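4.3 分拣箱的摆放与装料

本节说明Killel分拣练习套件中灰色敞口箱的摆放、装料和日常清洁。开始之前,请先读完4.1节的开箱清点。

1. 把箱子放在平整的桌面上,高的一面箱壁朝向远离操作者的一侧。箱底四角都应贴住桌面,按压任意一角时不得翘动。
2. 检查斜板。斜板靠在高箱壁前方,下沿落在箱底后部。用手轻推斜板两端,如有松动,取出后重新放入。
3. 用干布擦去箱底的灰尘和碎屑。擦到箱底小圆孔时,不要把碎屑推进孔里。
4. 取出木盒中的长方块,按颜色分开。入门练习用绿色和红色各3块,其余放回盒内。
5. 从箱口上方将方块逐块放入,手离箱底尽量近时再松开。不要从高处倾倒。
6. 方块可以随意散落,不必排齐。两块叠在一起时,拿开上面一块另放。

注意:备用方块的订货号为2,085,替换斜板的订货号为2,446。两种零件均由Girndale仓库发货,订购时请注明套件批次。

小心:箱壁边缘较薄,搬动时请托住箱底,不要只提一侧箱壁。箱内装料不得超过40块。

4.4 斜板与箱底的磨损 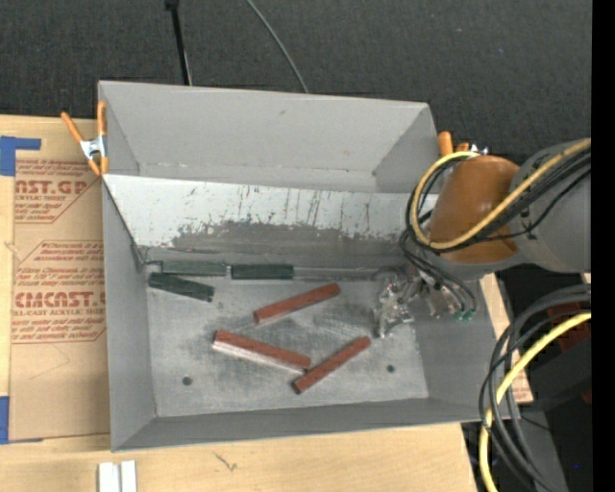

斜板和箱底属于易磨损件,建议每年3月检查一次。方块反复滑落和碰撞,会先在板面留下划痕,再逐渐磨掉表层。像上面这块斜板,上半部仍然发白,布满深色划痕和斑点,下半部已磨成一片暗灰色,边界参差不齐;箱底也有云状的擦痕和深色污迹。这类痕迹只影响外观,可以继续使用。用手指沿板面摸一遍,如有起翘、裂口或毛刺,应停止使用并更换斜板。

更换步骤:

1. 取出全部方块。
2. 双手握住斜板两端,向上平稳抽出。
3. 擦净斜板下沿接触的位置。
4. 放入新斜板,按4.3节第2步检查是否松动。

箱底污迹可用拧干的湿布擦拭,顽固处加少量中性清洁剂。不要使用钢丝球或磨砂膏。擦完后晾干,再放回方块。

方块颜色相近、难以分辨时,请对照附录B的色卡。同色方块之间略有深浅差别,不影响按颜色分组。

本节修订:Iara Riquelme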